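Print this page | E-mail this article
Filed under: Labs and Workshops > Equipment and Budgets

4. What the purchase price leaves out 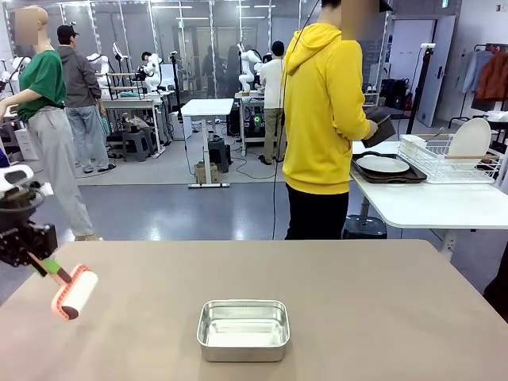 Figure 3. Left arm holding a paint roller, with the metal tray on the table.

Stojan Vlachou, asked to read an early draft of this section, replied that we were being unfair to the suppliers, that no buyer expects a quote to cover a year of use, and that a lab which cannot plan for its own spare parts should not be buying arms in the first place. We accept the last point. The first two are harder to square with the budgets we were shown.

The Plesitz plan set aside money for the arms, the mounts and one set of grippers. It had a single line for "sundries", fixed at 400 for the year. Everything a household task calls for had to come out of that line: rollers, trays, plates, racks, tables of the right height. These things are cheap one at a time, and that is why they are left out of plans. By January the Plesitz group had spent 1,177 on them, and the line had been topped up twice from the travel budget.

The roller in Figure 3 is a fair case. A gripper that closes well on a plain block may not close well on a moulded handle, and the buyer has few ways to find this out from a data sheet. Sarnton bought two sets of fingers before settling on a third. The supplier, Donati, counted all three as "options" and offered no trial period. We do not say that the first two were bad products. We say that the cost of choosing between them fell wholly on the buyer and appeared nowhere in the business case.

Staff time is a worse gap. Sarnton kept a log of hours spent on setting out, clearing up and putting objects back between runs, and it came to 188 hours over the period we looked at. The plan allowed none. Solomiia Kuzmenko, who drew it up, told us she had assumed the operators would "fit it in". They did, by running fewer trials.

It is often argued that such costs fall sharply after the first year. They may. We found no records that would let us test the claim — only one of the sites had kept its receipts by task, and it had changed tasks halfway through. The Stostia planning sheet, which both sites used, spreads the whole outlay over 5 years and treats small items as a one-off. We can see no ground for this. Rollers wear out, and a new task needs new objects.

Our advice is therefore modest. A plan should list the objects for each task by name, give a price for replacing them, and put hours against the resetting. Where a supplier will not lend a gripper before sale, the price of a second one should be in the first bid.

Related items
Leasing or buying: a second look at arm contracts
Spare parts and who stores them
Floor space as a hidden charge
Reader letters on the Stostia planning sheet

E-mail this article | Print this page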